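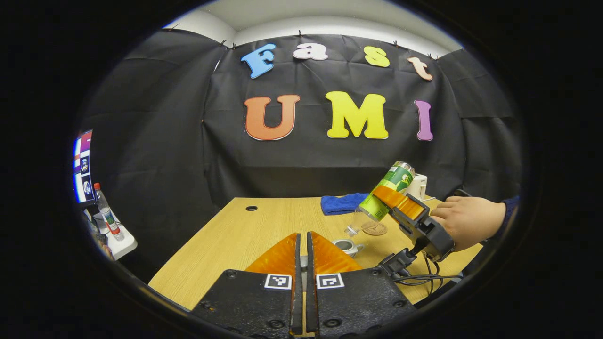
Two hand-held grippers at the table, one with a can in its jaws, the letters of "Fast UMI" on the cloth behind.

I came to Paltuswood to write about hands and spent most of my visit looking at a timeline on a laptop. Ayana Moges, who writes the perception code for the Tastilel project, warned me about that in her first email (I didn't believe her!).

The black-and-white square markers on the jaws are where her part begins. Her software finds both of them in every video image, measures the gap, and turns it into one number: how open the gripper is. Simple, right? Well, sort of. Markers blur when a hand moves fast, and a finger or a cable can wander across one, so the code has to decide whether to fill in the missing stretch or throw it out. Ayana used to fill in nearly everything. Now she's pickier, and of the 1,591 recordings in the current batch, 1,273 made it through her checks.

Then there's timing, which I'd never once thought about. If the jaw reading lags the video even a little, the trained policy closes on air just before it gets to the can. Tsehay Gebremichael built a tool called Gudeta that lines the two streams up and lets you nudge one by up to 100 milliseconds with the arrow keys. I tried it and made things much worse, and she very kindly hit undo.

What she wants next is for Gudeta to flag a bad recording while the person is still holding the gripper, so they can just do it over. She's hoping to have that running by December. Ayana would like it sooner.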